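**Gripper lets go mid-move, no fault logged**

**osydorenko** wrote on 24 Sep 2018:

Arm on our glassware cell dropped a beaker this morning. It picked it out of the tray fine, lifted, started the traverse, and the fingers opened on their own halfway across. Glass all over the table. The controller shows no fault, no e-stop, nothing. As far as it's concerned the move finished normally.

This is the second one. The first was in May and we put it down to a bad grip. Cycle counter was at 1,961 today, if that matters. Controller is the Skirno, gripper is electric, script is the stock pick and place with our own tray positions.

What I've done so far:

- swapped the gripper cable
- re-taught all the pick points
- dropped speed from 100 percent to 19

Ran 200 cycles after that with a plastic cup and couldn't get it to happen again.

Oleksandra

---

**prirulia_bench** wrote:

Power dip. Electric grippers with no brake lose holding force if the supply sags, and when the driver comes back up some of them home to open. You won't see it in the controller log because the arm never noticed.

Put a meter with min/max on the 24 V at the gripper end. Not at the cabinet, at the gripper.

---

**halfstep** wrote:

I don't buy the power dip. If the driver restarted, the Skirno would throw a comms timeout. Ours does it every time someone bumps the connector.

My money is on the script. Stock pick and place has a "release on timeout" in it. If the grip confirm comes in late, it carries on with the move and then opens when the timer runs out. Clear glass is slippery and the finger current creeps up slowly, so confirm is late. A plastic cup flexes and you get your current right away. That would fit with your 200 good cycles.

---

**prirulia_bench** wrote:

Comms timeout only if the watchdog is turned on. It ships off on the older firmware.

---

**osydorenko** wrote:

Watchdog is off here, I just looked. So that doesn't rule out either one.

I found the timeout line too. It's set to two seconds, and at full speed the traverse takes longer than that. I'm going to change it so a missing confirm stops the arm and leaves the fingers closed.

Setup for the next run, same tray layout as when it dropped:

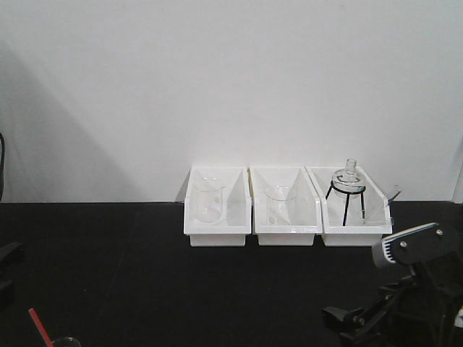
Maksym Pasichnyk asked whether anyone had been near the table when it let go, and said he would not run glass again until the cell had a shield in front of it, whatever the cause turned out to be.

**osydorenko** wrote:

Answering Maksym here so it's in one place. I was at the desk, a few steps back, with glasses on. No one was hurt. The shield is a fair point and I've asked for one. Until it's in, people stay out of the room during a run.

---

**halfstep** wrote:

Shield is fine but it doesn't fix anything. Change the timeout first and see.

---

**mpasichnyk** wrote:

It isn't meant to fix anything. You have two guesses and no measurement — that's when you want something between you and the glass. We had one let go at Barngate with a full flask and it went a lot farther than I would have thought.

---

**prirulia_bench** wrote:

Agree with Maksym. Also please change one thing at a time. If you turn the watchdog on and edit the timeout together, you won't know which one it was.

---

**osydorenko** wrote:

OK. Order will be: shield, then meter on the 24 V with the script left as is, back at full speed. If it drops with no dip on the meter, I'll edit the timeout. The watchdog goes on last. I've sent the log to Zinchenko as well and will post what they say.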